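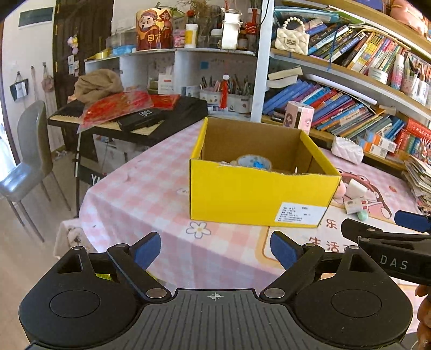

What's the best way to sort a box of odds and ends on the kitchen table without marking the tablecloth? Mine is a printed wipe-down one and I've had two scuffs on it already from dragging cardboard about. Posted by Adomaitis, 4 February 2025

Grotlow
Lift the box on and leave it in one spot, then bring the small things out to you a handful at a time. I put an old tea towel under mine and it's saved me loads of bother! Group like with like on the cloth as you go (rolls of tape, little boxes, bits you can't name) and only put them back once the box is empty. If the cardboard has gone ragged along the top I run parcel tape over it, otherwise everything snags when you reach in.

Zudosov
just do it on the floor

Grollero
I'd second the tea towel, but do check the bottom of the box for staples first, I caught one on my mum's cloth and never heard the end of it. Also, if the box is properly torn, get a new one. I bought a pack of 8 flat ones in June and I'm still working through them. For scuffs, warm water and a drop of washing-up liquid on a soft cloth, don't scrub or you'll take the pattern off.

Last updated 4 hours ago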